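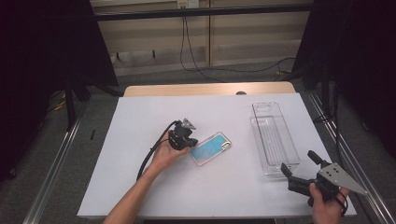

What should you bring to a robot open day if you want tips for your own workshop?

A notebook, a tape measure and one small job you do often at home.

Clerkside holds its next open day in June, 2 to 5 p.m. Watch how the work is laid out before each demonstration.

Tips to try at home:
Put a plain white board on the bench – small parts show up better.
Set out only the pieces for the job.
Keep cords away from your feet.

Questions go to Hazel Doucet at the front desk.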